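Report on the Visit to the Jurham Seed Library and Lastumcombe Growing Grounds

Prepared for the members of the Stakance Horticultural Society

Purpose of the Visit

In March a delegation of the Society traveled to Lastumcombe to attend the spring open day of the Jurham Seed Library. The Society has been considering for several years whether to set up a lending collection of vegetable and flower seed for its own members, and the Jurham library has run such a collection for long enough to have made, and in several cases corrected, most of the mistakes a new one is likely to make. The visit also took in the trial beds and the Saragih Hall, where the library dries, cleans, and packs its seed.

Arrival and Welcome

The party reached Lastumcombe shortly before 10 a.m. The parking area lies below the grounds, and the walk up is steeper than the printed directions suggest. Members who have difficulty with hills should ask in advance to use the upper gate, which is opened on request. Coffee was served in the old packing shed, and visitors were divided into groups by the color of their name badge.

The opening talk covered the history of the collection. It began as a swap table at a local plant sale and was moved to its present home when the number of packets became too great for a single cupboard. The catalog now lists 2,976 entries. A good many of these are duplicates under different local names, and the library is working through them slowly. Beans are the worst case. One climbing bean had been entered under five names, each donated by a family that believed its own to be the original, and all five are still kept under separate numbers until they have been grown side by side for a second season.

The Seed Store

The store is a north-facing room with thick walls, kept cool and dry through the year. Seed is held in paper envelopes inside glass jars with tight lids, and each jar contains a small cloth bag of drying beads. The beads are changed when they lose their color. The Society's delegation asked about the use of freezers. The library keeps one for its oldest lines only, and for everyday lending stock considers the cool room sufficient.

Each envelope carries the accession number, the year of harvest, the name of the grower, and the result of the most recent germination test. Lots that test below 70 percent are withdrawn from lending and sent to be grown out. Parsnip and onion are tested every year. Tomato is tested every third year and has rarely given trouble.

The lending rules are simple. A member may borrow up to six packets in a season and is asked to return seed from at least one of them. The return rate was lower than the delegation had expected, and our hosts were frank on the subject. Returns are best for peas, beans, and lettuce. They are very poor for squash, as the plants cross so readily that members either do not try to save the seed or bring back something that cannot be used. The library now offers a short course in hand pollination each July, and borrowers of squash are strongly encouraged to attend.

The Trial Beds

There was little to see above ground at this time of year apart from overwintered kale, leeks, and a long row of broad beans under netting. The layout was nonetheless instructive. Beds are four feet wide with bark paths between them, and varieties that might cross are placed at opposite ends of the site. Where this is not possible, the library uses mesh cages. The frames are stored upright against the back wall of the barn, and several were in need of repair.

The soil is a heavy clay. It has been improved over the years with leaf mold from the town, and the upper beds now drain fairly well. The lower ones do not, and were too soft to walk on. The library intends to give these over to willow and to stop attempting carrots there.

The Saragih Hall

The afternoon was spent in the Saragih Hall, a plain brick building that was formerly a school gymnasium. Drying racks stand along the south side. Seed heads are brought in on trays in late summer and turned daily until they rattle. Cleaning is done with hand screens of graded mesh and a small blower, and the final sorting is carried out on pale work surfaces, against which dark seed such as onion and poppy is easy to pick over.
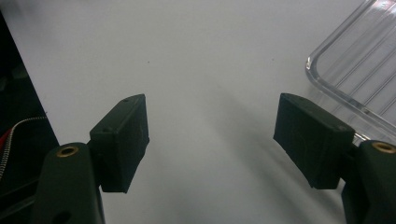 Smooth, pale tabletop.

Visitors were invited to try the screens for themselves using a mixed tray of calendula and chaff. The work is slower than it looks. Our hosts advised starting with the coarsest screen and passing the seed through twice before moving down a size. Lettuce seed should be cleaned on a still day with the doors closed, advice which several members of our party have since confirmed at home.

Costs

The library made its accounts available to visitors. Envelopes, labels, and printing came to about 700 dollars last year, and the drying beads, bought in bulk, should last several seasons. The largest single expense was the rent on the hall. A grant of 2,000 dollars paid for the shelving and the first set of jars. The Society already has the use of a dry room at Stakance and would not need to pay rent at the outset.

Recommendations

The delegation recommends that the Society begin with a small collection limited to peas, beans, lettuce, and tomato, with a maximum of three packets per member in the first year. Germination tests should be carried out before any seed is lent. Squash and sweet corn should be left out until there are members trained to pollinate them by hand.

It is further recommended that the Jurham library's label format be adopted, with permission, so that seed may be exchanged between the two collections without relabeling.

The Society thanks the Jurham Seed Library for its hospitality and for the gift of twelve packets of seed, which will be available to members at the next meeting. Those wishing to grow them should bring a self-addressed envelope.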